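Training > Talks > Good practice > Speaker notes

Last updated June 14, 2022

Print this page | E-mail this page

Working near curtains and glass: practice rules for arm-mounted grippers
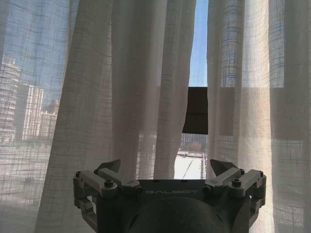

Notes by Gert Mnguni, for the Darnham session

Opening. State the scope first. These notes cover a gripper working close to sheer curtain in front of a window. They do not cover driving the base or carrying loads over people. The Wilberg site rules apply as written, and where they are stricter than these notes, follow them.

Point to the sheer fabric and ask what a depth sensor would make of it. The towers outside are visible through the left panel. Sensors differ on open weaves - some return the cloth, some return the glass, some return nothing useful. The rule is that cloth is entered in the workspace map by hand, as a zone, before the arm is enabled. Do not rely on live depth for it.

Next, the light. Bright window behind, dark gripper in front. Exposure is locked on the work area and checked again when the sun moves. At Ovbridge we lost most of a July morning to auto exposure that hunted every time a fold shifted. Keep this short, the Ovbridge people may be in the room.

Approach. Fingers open on approach, with the opening set before the arm enters the zone. Inside the zone the speed limit is 40 mm per second. First contact is made on a fold, away from the hem. Hems flare and can get into the linkage. Mention the pivots and screw heads on the finger links: exposed hardware is a snag point and goes on the inspection sheet by position.

Pull force. The limit is 10 newtons, measured at the fingertips. Pretorius asked for a higher figure for lined curtains. The answer is no, until the rail fixings have been tested and the result is on file.

Glass. Fingertips stop 700 mm short of the pane unless the task sheet gives another value. A blind behind the curtain counts as a separate object and gets its own entry. Lowered and raised positions are both mapped.

Stopping. Two people for the first run, one with a hand on the stop. After a stop with cloth in the fingers, open first, then retract. Retracting closed pulls the rail.

Questions expected: motorized rails (outside scope, refer to the Wilberg rules), net with a metal thread (treat as sheer), wind from an open window (close it or postpone).

Handout is the inspection sheet, version 2. Collect the old ones.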